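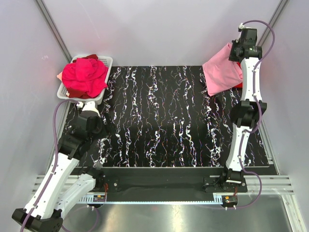

The Atus study is recruiting pregnant adults who have numbness, tingling or night pain in one or both hands. Carpal tunnel symptoms are common in the third trimester and are often left untreated on the assumption that they will clear up after delivery. In many patients they do. We want to record how fast, and in whom they persist. Each visit includes a two-handed reach, done seated, with the hands starting low at the near edge of a table and ending toward the back. The two white arms have the same general layout, one on each side at the front edge and both reaching toward the rear. Participants keep the elbows clear of the tabletop and stop at the point of discomfort. No one is asked to reach past it.

Posted August
By Dwayne Blackwood, study coordinator, Castance Women's Health, Onemier

Who can take part

You may be eligible if you are 18 or older, in week 26 to week 34 of pregnancy at enrollment, and have had hand symptoms on most days of the past two weeks. Twin pregnancies are accepted. First pregnancies and later ones are both accepted. You do not need a prior diagnosis or a referral.

You are not eligible if you have had carpal tunnel surgery on either hand, a wrist fracture in the past year, a known nerve disorder, or a steroid injection in the wrist during this pregnancy. Diabetes diagnosed before pregnancy is an exclusion. Gestational diabetes is not, but please mention it at screening. Thyroid conditions are reviewed case by case.

The enrollment target is 194 participants.

What is involved

There are 4 visits: one at enrollment, one near week 36, and two after delivery. A visit takes 25 minutes, apart from the first, which runs longer for consent and history. All visits are at the Fitzsimmons Building, second floor. Infants are welcome at the later visits and there is a room for feeding.

At each visit we collect a symptom questionnaire, a hand diagram, a light-touch test on the fingertips, grip strength, pinch strength and a nerve conduction test. The nerve conduction test uses surface electrodes and brief electrical pulses. It can be uncomfortable. You may decline it and stay in the study. No needles are used and no blood is drawn.

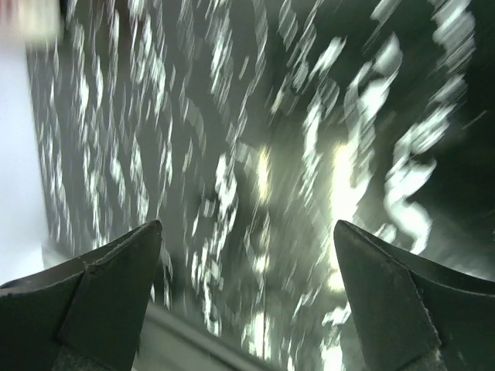
Pinch strength is measured at the thumb and index finger, three trials per hand, with a rest between trials. The gauge is held by the examiner, so you do not carry its weight. Every trial starts from an open position. Hold the thumb and finger as the two gray fingers are held, tips angled toward each other with a wide gap between them, and close only when told to. Starting with the fingertips already touching the gauge gives a higher reading in some people, and those trials are repeated. Please remove rings if they come off easily – swelling is expected, and a ring that is stuck can stay on.

Between visits you will fill in a short symptom diary for 4 weeks after delivery. It is available on paper or by phone. Missed days are left blank and should not be filled in later from memory.

Care during the study

This is an observational study. It does not assign treatment and does not replace your prenatal care. You may use wrist splints, change how you sleep, or see a hand therapist at any time. Note the start date in the diary. If a test shows marked weakness or loss of feeling, we will tell you the same day and, with your permission, send the result to your obstetrician or midwife.

Payment

Participants receive a gift card at the end of each completed visit. Parking is validated at the front desk.

How to apply

Call the Castance front desk and ask for Atus screening, or leave your name and a phone number at the desk in person. Please have your due date and a list of current medications ready. Screening is done by phone. Visits can be booked from 8 a.m., and early slots tend to suit people whose symptoms are worst on waking.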